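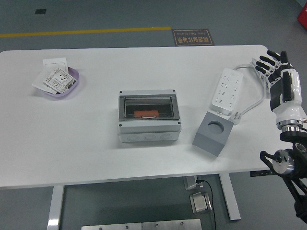
By the Prarkholm trade desk, 2026-10-13

Electrical > Consumer units > Small surface-mount boxes

The Gunen small distribution box is sold as a weekend upgrade for sheds, garages and garden rooms. We stock it, and we think it's decent, but the claims on the carton need a pinch of salt.

First, the lid. Gunen says the hinge is good for 3,000 openings. We have no way of checking that and can't see why you'd want to. How often do you open the box in your shed? A better question is whether the catch stays shut when the door slams, and on our counter sample it did.

Second, "fits any wall". It fits any flat wall. On old brick you'll want packers, and none are supplied. The screws that do come with it are soft -- bin them and buy your own.

Third, the price. The Adley box next to it on the shelf costs less and has the same number of ways, though its knockouts are a pain to get out cleanly. The Khoo is dearer and we can't find what the extra money buys, apart from a nicer leaflet.

Breakers are not included, whatever the marketplace listings suggest. Nor are blanks, glands or a earth bar cover.

Stock code 259. Trade packs of 3. Orders of up to 100 leave Prarkholm the next working day; the September backlog has been cleared. Returns are accepted if no knockouts have been removed.

Have it fitted and tested by a registered electrician. "Easy install" on the carton doesn't change the rules.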